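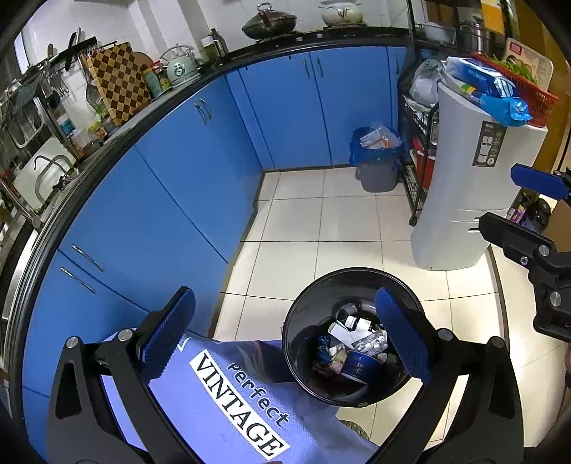
Members are asked to advise on the disposal of cooking oil in a shared residence. The tenancy rules at Trerov House forbid pouring it down the sink but offer no alternative. Our kitchen has a round, glossy black bin, and I should like to know whether oil may go into it.
Sajib Jayawardena, 12/22/18

Small quantities may be placed in general waste once cooled and sealed in a jar. Larger amounts should be taken to a recycling centre.
Orest Maksymiv

Kindly consult your landlord.
Ayuba Ametepe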